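Handout 5: Collecting Demonstrations with Hand-Held Grippers
Course notes, revised 11/11/2021
Ineke Vanhove

5.1 Where we are

Handout 4 ended with the behavior cloning loss and the observation that it says nothing about where the state-action pairs come from. These notes cover that part. The lab in February assumes you have read them, along with the Musari logging guide.

A demonstration, for our purposes, is one continuous recording of a person doing a task with a gripper in hand. The recording contains the wrist camera stream, the gripper opening width and the estimated pose of the gripper over time. Actions are not logged separately. They are computed afterward from the difference between successive poses, plus the commanded width.

5.2 Hand-held versus teleoperated

In teleoperation the person moves a leader arm and the robot follows. Every recorded action is one the robot can carry out, because the robot carried it out. The cost is time. Operators are slow, contact is hard to feel, and the robot has to be transported to wherever the task is.

With a hand-held gripper the arm is left out. The person gets contact forces directly through the handle and works close to normal speed. Homes, kitchens and shops become usable as collection sites. Two problems come with this:

(a) Reachability. A person can put the gripper in poses that the target arm cannot reach, or can pass through a joint limit without noticing. The Drikix filter replays each trajectory against the arm model and rejects those that fail.

(b) Pose error. The pose is estimated from video and inertial data. Fast rotation and blank walls both make it worse. A patterned surface under the work helps.

5.3 Two-handed tasks

Many household tasks need one hand to hold and one to place. For these the operator carries two grippers, each with its own camera, and both recordings must share a clock. Packing is a good first case. It has a clear end state, it breaks into repeated pick-and-place segments, and the objects can be varied cheaply.

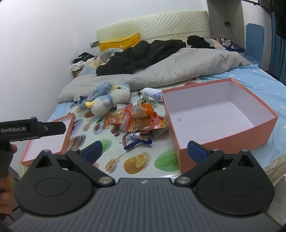 Figure 5.1. Box packing on a bed, wrist view from one of two grippers. Fingers open, box empty, wrapped snacks in a heap between the box and its lid.

Several points in Figure 5.1 matter for the learner. The blue pads are both in view, so finger spread can be checked against the logged width. The other gripper enters at the left, which gives the policy some visual evidence of where the second hand is. The heap is the difficult part: wrappers overlap, clear plastic shows whatever is behind it, and a packet's outline is a poor guide to where it can be pinched.

Note also the clothing, blanket and pillow further back. Clutter of this kind should be left in place between sites and should differ from one site to the next. A policy trained over a bare table learns to depend on the bare table.

5.4 Protocol

Each session follows the same order.

1. Sync the two grippers. Point both cameras at the clock display until each one reports a lock.
2. Map the site. Move one gripper slowly over the work area for 60 seconds with no manipulation.
3. Set the start state. Redistribute the objects by hand, out of view.
4. Record. Begin with both grippers open and end with both open and withdrawn.
5. Mark the episode as kept, failed or discarded.

Failed and discarded are different labels. A failed episode is a fair attempt that did not reach the end state - keep it, as we use it in Handout 7. A discarded episode has a recording fault or a bystander's face in view.

Do not restart after a missed grasp. Recovering from a miss is a behavior the policy needs, and operators who restart produce a data set with no recoveries in it. This was the main defect of the first Dekker set, where the trained policy closed on air and then carried on to the box.

5.5 How much is enough

The current packing set holds 1021 kept episodes. Held-out success rises quickly over the first few sites and then depends more on the number of sites than on episodes per site. We cap each site at 110 episodes for that reason. Past the cap, operators should change the objects, the room or both.

5.6 Checks before upload

Run the Devovach script on the session folder. It reports dropped images, clock drift between grippers and pose jumps. A single pose jump can be cut out if it falls between grasps. A jump during a grasp discards the episode.

5.7 Exercises

Derive the relative action for the left gripper expressed in the frame of the right gripper. State what is lost if each gripper's actions are expressed only in its own frame.

Suppose clock drift between the two streams reaches 60 ms. Estimate the resulting error in relative position for a hand moving at 0.5 m/s, and comment on whether it matters for placing a packet in a box.

Reading for next time: Handout 6, sections 6.1 to 6.3.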